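Mein Becher, dein Becher, Wegwerfbecher

9. August 2022

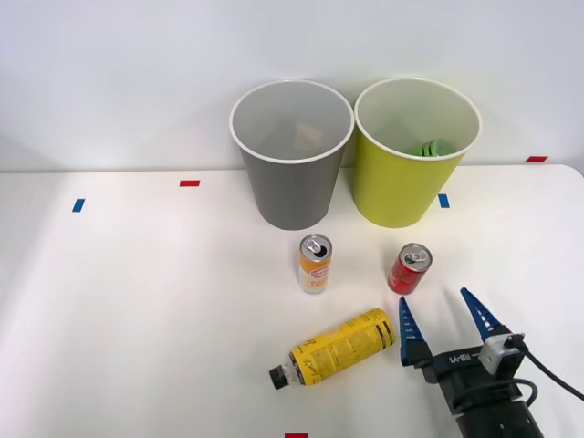 Grau oder Gelbgrün? Pappbecher, wie sie in jeder zweiten Büroküche stehen.

Ich muss mal was loswerden über Büroküchen. Bei uns in Gasach gibt es seit Januar keine Tassen mehr. Also, es gibt sie schon noch, 214 Stück, in Kisten im Keller, aber oben in der Küche stehen jetzt Pappbecher. Angeblich war der Streit ums Spülen zu viel geworden. Ja mei, gestritten haben wir, und wie! Wer räumt die Maschine aus, wer lässt den Löffel im Joghurtglas stehen, das ganze Programm.

Ich fand das trotzdem besser als jetzt. Beim Ausräumen hab ich nämlich die Leute aus der Buchhaltung kennengelernt (14 Jahre im selben Haus, vorher nie ein Wort gewechselt), und von der Sache mit dem Umzug nach Rindetti hab ich neben der Spüle erfahren, drei Wochen vor der offiziellen Mail. Heute zieht sich jeder seinen Kaffee, wirft den Becher weg und ist wieder am Platz. Geht schneller, klar. Aber wohin eigentlich so eilig?

Und dann der Müll. Der Karton mit 1000 Bechern hält bei uns keinen Monat, und wenn ich nachmittags den Deckel vom Eimer hebe, kommt mir der halbe Vormittag entgegen. Eine Bekannte bei Plovance erzählt, dort bringt jeder seine eigene Tasse mit und nimmt sie abends dreckig oder sauber wieder an den Schreibtisch. Find ich auch nicht ideal, da redet dann ja wieder keiner miteinander.

Ich will die Spülmaschine zurück, samt Zettel an der Tür und beleidigten Gesichtern. Meine Tasse hab ich mir schon aus dem Keller geholt, die mit dem Sprung im Henkel.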